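Section 2: Planning and Budgeting for a Glove Station

Read this section before you place an order. It covers what to buy for one Flesura hand capture station, what you may already own, and what to leave room for in the budget. Assembly starts in Section 3.

2.1 Before you request a quote

1. Decide how many stations you need in the first year. One station serves one operator at a time. Two operators can share a station on different shifts, but each should have their own liner gloves.

2. Measure the room. Allow clear floor on all four sides of the table, with the widest gap on the operator's side.

3. Check the power outlets. The station needs 6 grounded outlets on one wall. Extension cords are not a substitute.

4. Write down the hand sizes of your operators. Glove pairs are sold in fixed sizes and the finger linkages cannot be swapped between them.

Note: If you are replacing an older Rirkerar station, the table and stands can stay. The gloves, cables and mounting plates cannot.

2.2 What to budget for

1. Glove pair, left and right. This is the largest single cost. Order both hands together, as they are matched at the factory.

2. Table. Any rigid metal-framed table will do if the top does not flex. A table you already have can be used up to a height of 1,010 mm. Above 1,000 mm, add a footrest for shorter operators.

3. Work surface. Choose a plain board in a single color. Buy a spare at the same time, because boards from a later batch may not match.

4. Stands. Price these separately from the table. Clamping everything to the table frame is cheaper but passes vibration to the sensors.

5. Cables and cable covers. Buyers often leave these out. Measure the full run along the floor, then add slack for the operator's reach.

6. Objects to handle. Ordinary household items are fine and cost very little. Set aside a small monthly amount for replacements.

Caution: Do not buy third-party glove cables to save money. Damage caused by them is not covered under the Skekurance service plan.

2.3 Planning the work area

1. Keep the objects for a task within easy reach of both hands. A cup near the middle of the board and a hairbrush to the right of it make a good first layout for training.

2. Leave the front of the board open so the operator's wrists can move.

3. Route glove cables to the side or back, and keep them away from the operator's feet. 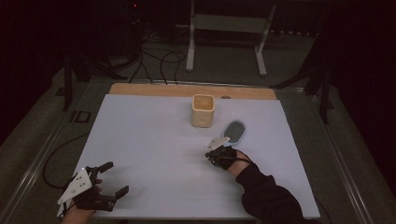 4. Plan for storage near the table. The gloves should go back in their case after every session - do not leave them hanging by the cable.

2.4 Lead times and payment

Glove pairs ship 30 days after the order is confirmed. Tables and stands usually arrive sooner, so the room can be set up while you wait. Orders placed through Setiawan, our regional distributor, are invoiced in two parts: one at confirmation and one on delivery.

Prices quoted in May remain valid until 16th June. After that date, ask for a new quote, even if the parts list has not changed.

Note: The service plan can be added at any time before the gloves are first powered on. It cannot be added later.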